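Girnero 开放日演示数据集说明
版本:演示日整理版

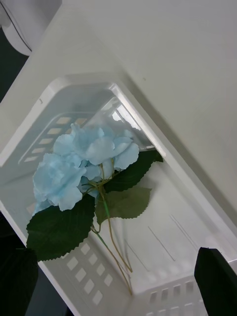 图1 腕部相机视角:仿真绣球花枝置于白色塑料筐内,夹爪位于画面下方。

概述

本目录收录 Girnero 实验室开放日现场演示期间采集的操作数据。演示日期为2023年7月22日,任务为仿真花枝的抓取与转移。数据由现场操作员以遥操作方式录制,观众可在隔离线外观看,部分时段由观众指定目标花枝。

数据包括腕部相机图像序列、关节状态、夹爪开合量和操作员备注,不包括现场录音,也不包括观众区域的影像。

任务定义

单次任务称为一个回合。起始状态为花枝平放于筐内,筐放在白色台面上。操作员控制机械臂接近花枝,在花茎处闭合夹爪,提起后移至目标区并松开。回合以夹爪完全张开且机械臂回到待机位为结束标志。

花枝为布质花瓣,花头与叶片体积较大,茎细。操作规程要求夹持点选在花茎上,不得夹持花瓣。夹到叶片但未夹到花茎的回合仍予保留,在标注中记为 leaf_contact。

规模

共录制600个回合,其中演示时段内由观众指定目标的回合单独建立索引,见 index_open.csv。单个回合时长上限为45秒,超时自动截断并标记 timeout。关节状态与夹爪开合量的采样频率均为20 Hz,图像按各自时间戳保存,未做重采样。

目录结构

episodes/ 各回合原始数据,每回合一个子目录
meta/ 回合元信息及标定文件
index_all.csv 全部回合索引
index_open.csv 观众指定目标的回合索引
notes/ 操作员备注,纯文本,UTF-8 编码

字段说明

episode_id:回合编号,整型,不连续。编号缺失表示该回合在现场已作废。
operator:操作员代号。
t:时间戳,单位为秒,以回合开始为零点。
q:关节角,单位为弧度。
grip:夹爪开合量,归一化到0至1,1为完全张开。
result:取值为 success、drop、timeout、leaf_contact、abort。
comment:可为空。

result 由操作员在回合结束后当场填写,Anitha Pai 于会后复核。复核前后的取值均保留,复核值存于 result_checked。两者不一致时,以 result_checked 为准。

设备与软件

遥操作端使用 Skendine 控制台,记录程序为 Flikasine,配置文件随数据一并提供。相机固定于腕部,外参见 meta/calib.json。标定在开放日前完成,演示中途更换过一次夹爪指垫,更换前后分别对应 calib 文件中的 a 组与 b 组参数。读取数据时应根据 episode_id 选择对应组别,映射关系写在 meta/calib_map.csv 中。

现场流程

演示分为2场。第一场由 Aravind Reddy 操作,内容为固定位置抓取,用于说明控制台的基本功能。第二场由 Maximiliano Núñez 操作,每个回合开始前重新摆放花枝,朝向不限,叶片允许贴靠筐壁。两场之间留有提问时间,该时段未录制。

6月的内部试录使用同一任务定义,但筐的摆放位置没有固定标记,数据未并入本目录。如需试录数据,请向维护人单独申请。

已知问题

1. 筐壁与台面均为白色,筐沿内角有反光,基于阈值的分割方法在此区域不稳定。
2. 夹爪手指会进入腕部图像的下方,靠近镜头的部分可能失焦。训练时是否遮盖由使用者决定,数据中不提供遮罩。
3. 筐壁为镂空结构,深度估计结果在开孔处存在跳变。原始数据不含深度,此条供自行估计深度的使用者参考。
4. 第二场开头几个回合的 comment 字段混有英文缩写,含义见 notes/abbr.txt。
5. 少数回合的 grip 在起始时刻未归零,差值几乎恒定,可用首个采样点校正。

使用限制

数据可用于研究与教学。花枝种类单一,筐与台面颜色固定,不宜据此评估对真实植物的抓取能力。布质花瓣受压后的形变与鲜花不同,涉及接触力的结论需另行验证。

再分发时请保留本说明文件及 notes 目录。引用时注明“Girnero 开放日演示数据集”和所用索引文件名。

维护

数据整理:Aishwarya Unnithan
结果复核:Anitha Pai
场地与接待:Sumathi Kartha(Nakpan)

问题反馈请附 episode_id 和所用 calib 组别。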